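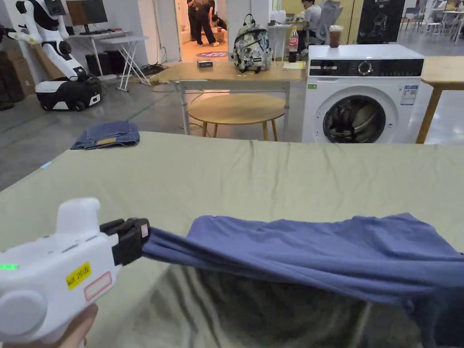

Lilian Shirima asked, on reading an earlier draft, whether a knit garment could fairly be called harder to fold than a pair of jeans, or whether it only takes longer to lay flat. The question is a useful one and it changed how the results in this section are reported. We now separate flattening (everything done up to the first fold) from folding proper, and give the two times apart. In the earlier draft they were summed, and most of the difference between fabrics was hidden as a result.

4.2 Flattening and folding times by fabric

The set used for the comparison held 39 garments, drawn from the household loads described in Section 3. Each was folded several times by different people, for a total of 349 completed folds. A fold was taken as complete when the garment lay in a rectangle and the folder had let go of it. Folds abandoned partway were logged but are left out of the times below.

Denim behaves much as one would expect. The cloth is stiff, the seams are heavy, and a leg laid over its pair tends to stay there. Jeans were usually folded in the same order: leg over leg, then up from the hem in two or three turns. They could be set down near the back of the table and left alone while other items were handled, and few of them opened again. 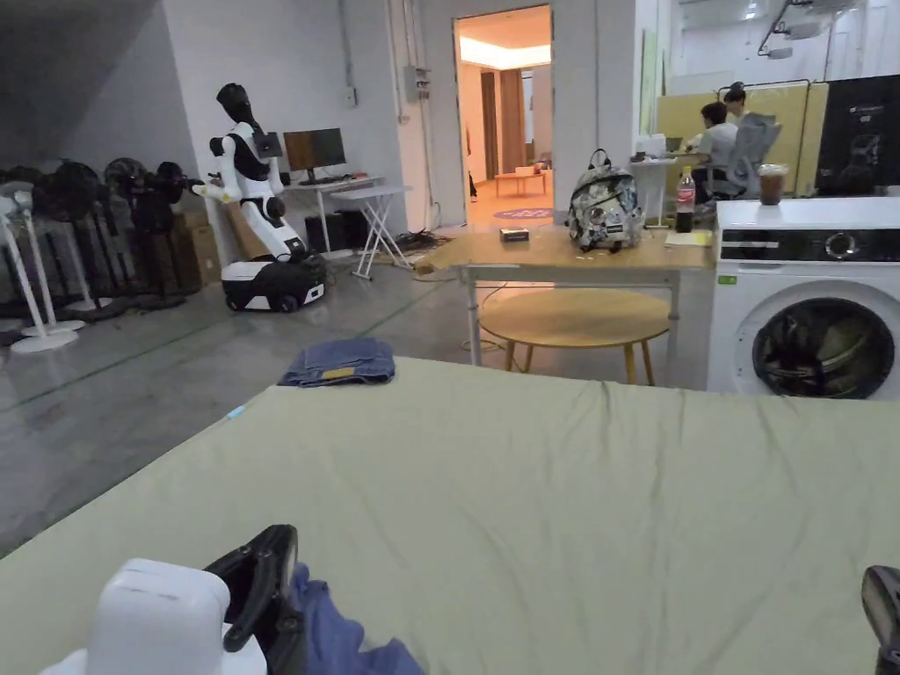
Cotton knits are another matter. A T-shirt has no stiff line to take hold of except the collar and the hems, and when lifted by one corner it hangs in a shape that says little about where the other corners are. Most of the flattening time went into finding the second shoulder. Once both shoulders were in hand the rest was quick, and the folding time for knits was in fact slightly shorter than for denim. This is the answer to Shirima's question, at least for our set: the knits took longer to lay flat, and the folds themselves were no slower.

The surface matters more than we had allowed for. A bare tabletop lets a sleeve slide into place with one push. A cloth cover grips the garment, so that a push at one end raises a ridge in the middle, and the cover itself creases and has to be pulled straight from time to time. Two folders at the Korletey site smoothed the cover before nearly every item – a habit we did not ask for and did not discourage. Their times include the smoothing.
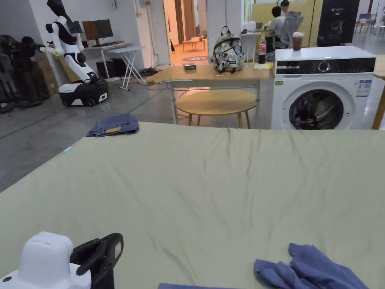

Position on the table had a smaller effect. Garments that started near the front edge were sometimes allowed to hang over it, and the weight of the hanging part then drew the rest out of line. Folders corrected this in one of two ways, either by pulling the whole item toward the middle or by lifting it clear and dropping it again. The second was faster for shirts and slower for jeans. We have no good explanation for the latter, and the number of jeans that started at the edge was small.

Figure 3. Fabric-covered table with a folded pair of jeans toward the far left corner and a bunched blue garment at the lower right. 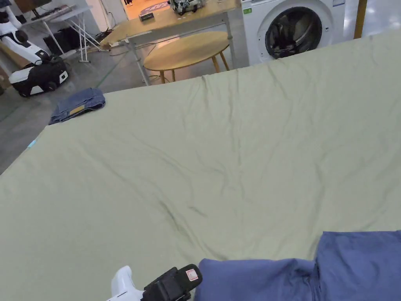

4.3 Refolding

A second pass over the finished stacks was made at Indimlow only. Items that had opened or slumped were refolded by the person who had folded them first, and the time was logged under the same item number. Shirts made up most of this work. Stack height was not controlled, and tall stacks of knits leaned whatever the quality of the single folds, so the refolding counts should be read with the stack heights in Table 5.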